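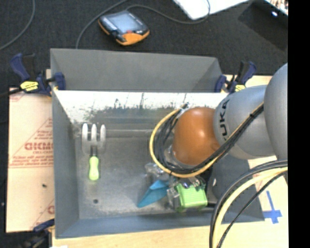 Clandar Bin: célula de captura de agarres en contenedor

Ref. CB-20. Equipo completo para registrar intentos de agarre con objetos mezclados, destinado al entrenamiento de modelos de predicción de agarre.

Descripción

La célula combina un brazo KUKA, una pinza y un contenedor de chapa gris de paredes inclinadas, fijado a la mesa con sargentos. El operario carga los objetos, lanza la serie desde la consola y repone el contenido al terminar. Cada intento se guarda como un episodio independiente: vídeo de cámara fija, posiciones articulares, apertura de la pinza y resultado.

Los episodios fallidos se conservan con la misma estructura que los válidos. El etiquetado del resultado es automático y puede corregirse a mano en Babaei, el programa de revisión incluido.

Datos técnicos

Frecuencia de registro articular: 20 Hz
Capacidad local: 4.000 episodios
Objetos del juego básico: 11
Formato de salida: un directorio por episodio, con índice general
Sincronización: marca de tiempo común para cámara y brazo

Conjunto de referencia

Con la célula se entrega Huvavska, un conjunto de 2.319 episodios grabados en el taller de Plollositz. Incluye herramientas de jardín y piezas de plástico de geometría irregular.

No incluido

Mesa, iluminación y vallado de seguridad. El brazo puede suministrarse aparte.

Plazo de entrega: once semanas desde la confirmación del pedido.

Consultas técnicas: Ott Raudsepp, departamento de aplicaciones.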